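4.2 Membership and use of the centers

The survey was mailed to 1,862 households living within walking distance of one of the three community recreation centers in the study: Clundby, Brekach and Wada. All three are open to the public, all three charge a monthly fee with a reduced rate for low-income households, and all three run programs for children and adults with disabilities alongside general fitness classes. They differ mainly in how those programs are placed in the weekly schedule. At Clundby, adapted sessions are held at separate times from general sessions. At Brekach, most sessions are mixed. Wada changed from the first model to the second in January, before the survey was mailed.

Completed forms were returned by 1,000 households. Of these, 600 reported that at least one member had used a center in the past year. The analysis in this section is limited to that group, except where noted. Households were asked to name the programs they had used, how they had first heard of the center, and what had led them to continue or stop. The last of these was an open question, and the answers were coded by two readers working apart from each other. Where the readers disagreed, the answer was discussed and a single code was assigned.

Length of membership was linked more closely to the type of program than to the fee paid. Households whose first contact was a drop-in arts or craft session tended to stay longer than those who joined for use of the gym floor. This held at Clundby and Brekach. The pattern at Wada was weaker, and the change in schedule makes it hard to read. We do not attempt to separate the two effects here - the period after the change is too short.

Several respondents described the craft and workshop rooms as the place where they had met other members. Gym users gave this answer less often. A parent at Brekach wrote that her son "went for the swimming and stayed for the Thursday table," a reference to an open activity session with no set instructor. Similar remarks came from older adults, some of whom did not use the fitness rooms at all but still described themselves as regular members. 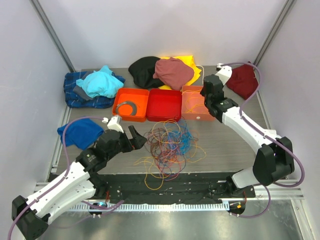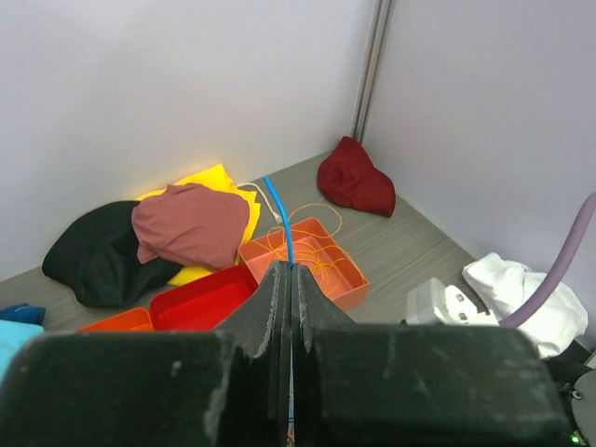

Figure 3. Top, two robot arms reaching over a work table; bottom, a bright blue flexible tube rising from between two gripper fingers.

Reasons for leaving were more mixed. Travel was named most often at Wada, where the nearest bus stop was moved during the study year. At Clundby, the most common reason was a conflict between session times and working hours. Fees were mentioned at all three sites but were seldom the only reason given. Households paying the reduced rate were no more likely to name cost than those paying in full, a result that differs from the earlier pilot at Iltbridge. The pilot site had no reduced rate for family members added after the first, and this may explain part of the difference.

Mixed sessions raised a separate set of concerns. Families of children with disabilities generally welcomed them, but a number asked that one quiet session per week be kept. Staff interviews support this view. Angeliki Psarras, who coordinated the interviews, recorded 10 conversations with program leaders across the three sites. Most of the leaders favored mixed sessions in principle and also wished for smaller groups. Two of the leaders at Brekach had begun to hold back places in busy classes for members who needed extra help. This was done informally and does not appear in the written policy of the center.

These findings should be read with some care. The households that returned the form were more likely to own their homes than the area as a whole, and renters who had moved during the year could not be reached. Children were not surveyed directly, so the views reported for them are those of a parent or guardian. The question on first contact also relied on memory, and longer-standing members left it blank more often than newer ones.

4.3 Attendance records

Attendance was taken from the sign-in sheets kept at each front desk. The sheets record entry to the building and not the room used, so a visit to the craft room and a visit to the gym floor are counted in the same way. Clundby keeps a second sheet for its adapted sessions. We compared this sheet with the survey answers for those households that gave consent - the two sources agreed closely for weekly visitors and less well for those who came only now and then.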